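# Keep the Box? – notes for the evening talk

*Stomdale library, back room. Slow down at the start, they're still finding chairs.*

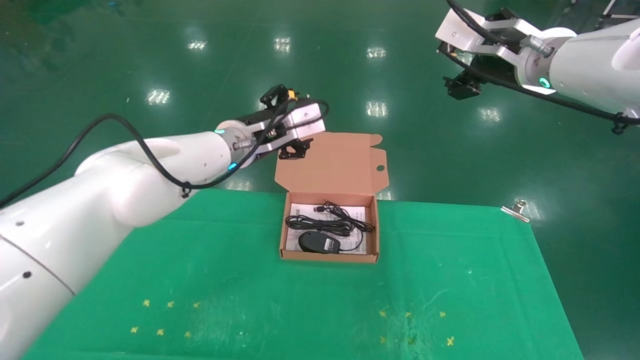 So, welcome, and thank you for coming out on a November night to hear a person talk about cardboard. Huguette Turcotte asked me for twenty minutes on packaging and I told her I could do forty (pause, let Huguette groan).

**Start with the mouse.** Everybody has bought one. You get a brown box, a mouse, a coiled cable and a sheet of instructions, and for a minute it all looks so nicely put away that you hardly like to lift it out. Then you do lift it out, and it never goes back in the same way, does it?

**The sheet.** Ask who reads it. Hands up, be kind. My advice is to write the month you bought the thing across the top and put it in one folder with all the others. Mine has lived in the kitchen drawer for 19 years and it's the fattest thing in there.

**The cable.** Loose coils, please! Follow the curve it already wants to take – don't wind it tight around the mouse, which I did for years and was rather proud of. Leave the USB end where your fingers will find it first.

**The box itself.** Tell the Renato Alarcón story here. He kept every box from the Candus office move, 179 of them, flattened behind a wardrobe, and when he finally wanted one it was at the very bottom. (If they laugh, add the bit about the wardrobe door.)

My own habit is to keep a box while the thing can still be returned, and after that only if I'm likely to mail it to somebody.

**Hands-on.** Pass the boxes down both sides, one between two. Gisela has the spare cables. Let people repack at their own pace, and take questions while they're fiddling.

Tea at 9, cups on the side table.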